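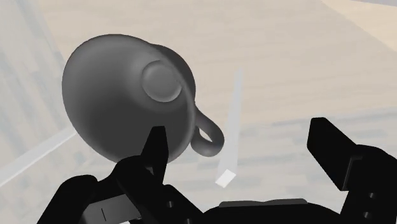
3. What people keep in the cupboard

I should say up front that I came to this part of the study as a tea drinker first and a researcher second. Griet Goossens and I had planned to ask households in Estinari about their kitchens in general, but we kept getting pulled back to cups. People love talking about cups! They'll give you one sentence on the stove and then a good long story about the cup an aunt brought over on the boat.

We sent out 900 forms in May and got 413 back, which made me very happy (Griet had bet on fewer, and she still owes me a pastry). The form asked which cup a person reaches for in the morning, where it's kept, and whether anyone else in the house is allowed to use it. That last question was my idea, and it got the longest answers by far.

What struck me is how little the morning cup has to do with the good cups. The good ones sit up high, often still in the box from Verbeke, and come down for guests. The morning cup lives by the sink. It may have a chip in it, or a handle that's been glued back on, and the owner will tell you it "pours right" or "sits right in the hand," and I'm inclined to believe them. Chrysoula Stefanou found much the same thing in her Stokulico interviews, though her people talked more about weight and mine talked more about handles.

3.1 The room around the cup

I didn't expect walls to come up, but they did, a lot. When we asked people to describe the place where they drink their first cup, they went straight to the wall they look at: paint, tile, paper, bare brick. Brick got the warmest words of all, and people seemed to like it best when it was stained and uneven. One woman told me she'd turned down a free paint job so she could keep hers. I've coded these answers under "setting" along with chairs and windows, and I go back to them in Section 5.
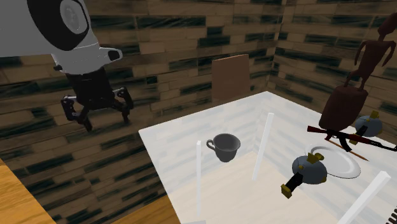

Figure 2. Interior with brick-patterned walls in tan and beige, with dark streaks.

Chairs were a letdown, to be frank. I had hoped for strong feelings and mostly got "the one by the door." Windows did better, and Griet has taken those answers for a paper of her own.

Last updated: 10/26/23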